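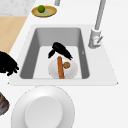
Sketau 지방선거 개표 현황 페이지에서 Kiser 선거구의 득표 합계가 갱신되지 않는 문제로 티켓을 올립니다. 전체 투표소 102곳 중에서 14곳의 결과가 지도에 나오지 않습니다. 처음에는 파일이 없어졌다고 생각했는데, 서버에 들어가서 보니까 내용은 다 남아 있었습니다. 위의 접시와 비슷합니다. 긴 빵과 쿠키는 접시 위에 그대로 있지만, 그 접시가 싱크대 안에 있습니다. 우리 파일도 `results/` 폴더가 아니고 `archive/` 폴더 안에 있었습니다.

**환경**

- 집계 프로그램: Drernano, 6월 업데이트 적용
- 영향을 받는 선거구: Kiser (Morrison은 정상)
- 우선순위: 높음

**재현 방법**

1. 관리자 화면에서 Kiser 선거구를 선택합니다.
2. 투표소 결과 파일을 올립니다.
3. "저장되었습니다"라는 메시지가 나오지만 공개 페이지의 숫자는 바뀌지 않습니다.

**작업 기록**

20:10 기자 한 분이 전화로 문의했습니다. 후보 두 명의 득표 차이가 선거사무소 게시판과 우리 페이지에서 서로 다르다고 했습니다.

20:25 브라우저 캐시를 지우고 다시 열었습니다. 결과는 같았습니다. 휴대전화에서도 확인했는데 역시 같습니다.

20:50 Morrison 선거구에 같은 형식의 시험 파일을 올렸습니다. 바로 반영되었습니다. 확인한 다음에 시험 파일은 삭제했습니다.

21:15 로그에서 아래의 줄을 찾았습니다.

```
WARN district=KISER status=closed -> move to archive
```

프로그램이 Kiser 선거구를 이미 개표가 끝난 곳으로 판단하는 것 같습니다. 설정을 보니 마감 시각이 지난 선거의 값으로 남아 있었습니다. 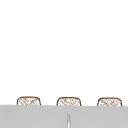 *흰 배경 앞에 한 줄로 놓인, 빗금무늬가 있는 둥근 물체 세 개*

21:40 마감 시각을 고치고 파일 14개를 `results/` 폴더로 옮겼습니다. 갱신 주기가 40분이어서 수동으로 갱신을 실행했습니다. 공개 페이지에 102곳이 모두 표시됩니다. 종이 집계표와 한 줄씩 비교했고 틀린 숫자는 없었습니다.

22:05 페이지 위쪽에 정정 안내문을 올렸습니다. 전화하신 기자분께도 메일로 알려 드렸습니다.

**남은 질문**

- 업데이트를 설치할 때 마감 시각이 왜 초기화되지 않았습니까? Morrison은 새 값이 맞게 들어가 있습니다.
- 파일이 `archive/`로 이동했을 때 관리자 화면에 경고를 표시할 수 있습니까? 지금은 저장 성공 메시지만 나와서 오해하기 쉽습니다.
- 우편투표 결과 파일 21개는 아직 올리지 않았습니다. 같은 폴더 설정을 사용해도 되는지 먼저 답변을 부탁드립니다.

상태: 임시 해결, 개발팀 답변 대기 중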